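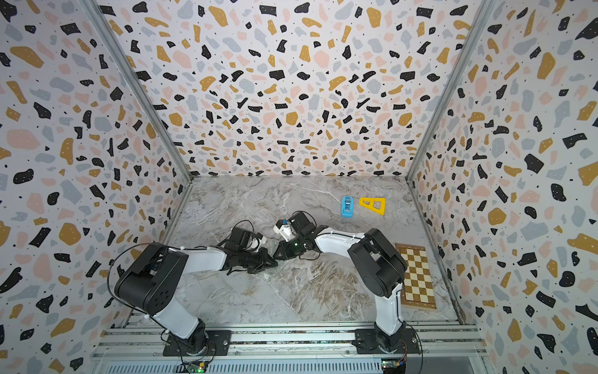
Natalie Dawber
2020年8月27日

自動重量選別機の測定値がばらつく件で相談です。Lilthorpeの出荷場で、Dekicoのベルト式を使っています。500 gの分銅を止まったベルトに置くと正しく表示されるのに、ベルトを動かして同じ分銅を流すと、最大8 gずれることがあります。最初は空調の風を疑い、計量部に風よけを付けることにしました。黒やからし色の斑点が入ったテラゾー柄のパネルで三方を囲うような形を考えていますが、手前が開いたままでも効果はあるでしょうか。

いままでに試したことを書いておきます。
・電源を入れ直してゼロ点を取り直した
・計量ベルトを外して清掃し、元の向きに戻した
・本体の水平を水準器で確認した
・前後のコンベヤーとの隙間を確認した(接触なし)

速度を落とすとばらつきは小さくなります。ただ、落としたままだと1時間に700個という予定に届きません。静止状態での校正は先月業者が済ませていて、記録にも異常はありませんでした。
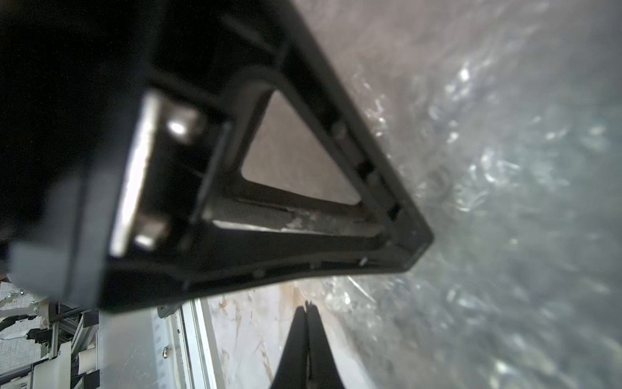
ずれ方には偏りがあり、軽く出るより重く出るほうが多いです。朝と午後で差があるかどうかはまだ記録していません。取扱説明書には「動的補正」という項目があるのですが、管理者用のパスワードが必要で、触ってよいものか迷っています。同じ型を使っている方がいたら、どこから確認すべきか教えてください。

Edmund Witkowska

まず動的補正です。静止で合っていて流すとずれるなら、風よけより先にこちらを見たほうがいいと思います。静止校正と動的補正は別の設定で、品種や速度を変えたら動的補正はやり直しが必要です。手順は機種で違いますが、だいたい次の流れです。

1. 実際に流す商品を一つ選び、精度の分かっている静止はかりで量る
2. 品種設定にその値を基準として入れる
3. 本番と同じ速度で、同じ商品を繰り返し流す
4. 平均との差が補正値として保存されたことを確認する

分銅ではなく商品そのものを使ってください。分銅は背が低くて重心も違うので、ベルトに乗り移るときの揺れ方が変わります。

風よけは手前が開いていても多少は効きますが、パネルを計量部の架台に固定しないこと。パネルの振動がそのまま測定値に乗ります。床か別の台から立ててください。
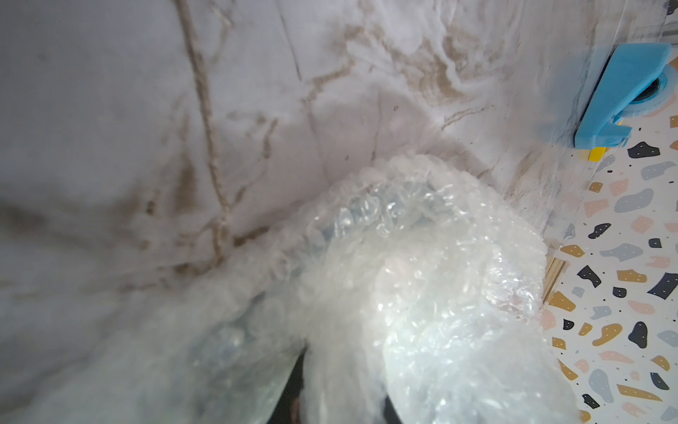

もう一つ、商品の包み方も確認してください。重く出るほうに偏るのは、包装が前後のコンベヤーやガイドに触れているときにも起こります。透明な気泡緩衝材をくしゃっと丸めたような包みだと、縁がひだ状に広がって外形が一定になりません。うちでもPrerness向けの荷物で同じことがあり、ガイドの幅を広げて直しました。包みが計量ベルトより長くないかも見てください。うちの計量ベルトは1,000 mmですが、前の荷物が降りきらないうちに次が乗ると、二つ分の一部が足されて表示されます。投入間隔を広げて数値が変わるか試すと切り分けられます。

パスワードは設備の管理担当か、校正をした業者に聞けば分かるはずです。変更前の設定値は必ず控えておいてください。
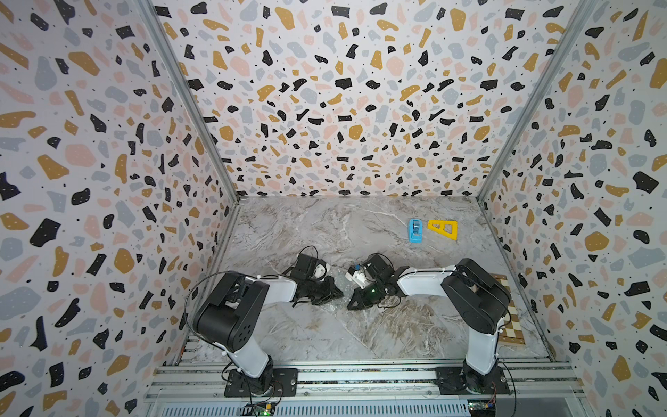
Min

うちもDekicoですが型は違います。ベルトのつなぎ目が傷んでいて、そこが回ってくるたびに値が跳ねていました。何も載せずに運転して、表示が周期的に動くか見てみてください。動くならベルトかローラーだと思います。風よけは使ったことがないので分かりません。

Natalie Dawber

お二人ともありがとうございます。空運転では表示はほとんど動きませんでした。投入間隔を広げると重いほうへのずれが減ったので、間隔とガイドの幅を直してから、業者に動的補正を頼むことにします。風よけは保留にします。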